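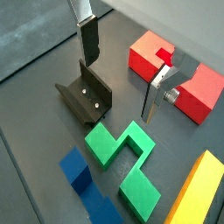
Geometric blocks, zigzags and the rest: how do you store them?
Forum: Toys, Games and Puzzles > Storage and Care
6 replies to the original post

stairstep_viktoria
Original post

I have a set of geometric blocks that came to me without a box. The pieces are the awkward kind. There are green zigzags, red ones with a notch, and a lot of others that don't stack flat on anything. I bought them at a school clearance sale in June and they were in a grocery bag.

I keep them in one deep bin right now and I don't like it. To find a zigzag you have to dump everything on the table, and then it all has to go back. My kids are 4 and 6. The older one will sort if there is a place to put things. The younger one will not.

Questions:

Is it better to sort by shape or by color?
Does anyone use flat trays instead of bins, and do the pieces stay put?
What do you put on the table so they don't slide? Ours is dark gray with a smooth top and the blocks go everywhere.

I don't care about keeping it looking like a store display. I want to be able to put it away in a few minutes.

Viktória Hegyi

maeng_dh
Reply 1

Sort by shape. We did color first and gave it up inside of a week. If you are building and you need a zigzag, you need a zigzag, and it doesn't much matter whether it's green or red. With color bins you end up looking through every bin anyway.

We use shallow drawers, the Staltetti ones with the low front. Long pieces on the left, zigzags in the middle, small odd pieces on the right. The drawers slide out and go right on the table, so you don't have to dump anything.

For the sliding, a piece of felt. Cut it a little smaller than the table so it doesn't hang over and get pulled.

kovacs_k
Reply 2

I disagree about shape, at least for a kid who is 4. Mine could sort by color at that age and could not sort by shape. A zigzag turned over looks like a different piece to a small child (it looked like a different piece to me for a while). Color gets the blocks off the floor. You can re-sort by shape yourself once in a while if it bothers you.

I would also skip the felt. It picks up hair and crumbs and the blocks don't stand straight on it. If you want to build up more than a couple of layers you need a hard surface. A thin rubber mat is better. I have a Renach shelf liner on ours, the kind without the bumps. It wipes off with a damp cloth.

stairstep_viktoria
Reply 3

Thanks to you both. I tried color last night with the younger one and he did put the green ones together without being asked. Then he put the bin on his head. I'm counting that as progress.

Dong-hyun, how deep are those drawers? Some of my zigzags have an opening through the middle and other pieces get stuck in them when they're piled up. If the drawer is shallow enough for one layer, that would fix it.

maeng_dh
Reply 4

Deep enough for one layer with the pieces lying flat. If you stand the zigzags on end the drawer won't close, so you find out right away that somebody did it wrong.

On the felt, Kálmán is right about crumbs. We don't eat at that table so I never had the problem. I still like it for noise. We have people living under us.

b_pugh
Reply 5

I ran the block corner in an after-school room for a long time and my count at the end was 2170 pieces, all kinds mixed, so take this as coming from somebody who had more than a family needs.

Color bins for the children. Shape trays for the grown-ups. We did both. The children threw everything into color bins at pickup time, and before the next day one of us pulled out the zigzags and the notched pieces and set them flat in trays. The plain ones stayed in the bins. Plain blocks don't need any care. It's the notched ones that get damaged, on the inside corners, when heavy pieces get dropped on them.

Two more things. Don't buy bins with lids. The lid goes missing, or a child stands on it. And put a sample piece on the front of each tray with a bit of tape. A drawing of the piece doesn't work as well as the piece.

We used Mesulari trays, the plain ones, no dividers. I tried dividers and the children put one block in each section and called it finished.

Berwyn Pugh

dezso_b
Reply 6

I have a different opinion, which is that most of this is too much work for one family set. One bin, low and wide, so you can see to the bottom. Your trouble is that the bin is deep. Change the bin and see if you still want to sort anything.

I had a set like this as a boy and it lived in a dresser drawer. My mother pulled the whole drawer out and set it on the floor. I never lost a piece that I know of.

For washing, since it came from a school sale: warm water, a drop of dish soap, a soft brush in the notches and the openings, then spread them on a towel. Try one piece first and look at it the next day before you do the rest, especially if you aren't sure what they're made of or how they're painted. Don't leave them to soak.

As for the table, Kálmán's rubber liner. Felt is for under chair legs.

stairstep_viktoria
Last edit to original post, 7/20/25

Update for anyone who finds this later. I went with Dezső's low wide bin for everything plain and one flat tray for the zigzags and the notched ones. The tray has a zigzag taped to the front. The older one puts the tray away and the younger one does the bin.

I bought the shelf liner too. It holds the blocks well but it curls at the corners, and so far turning it over hasn't helped. If anyone has a way to flatten it, please post.

Still looking for more of the red notched pieces if someone has extras. I'll pay postage.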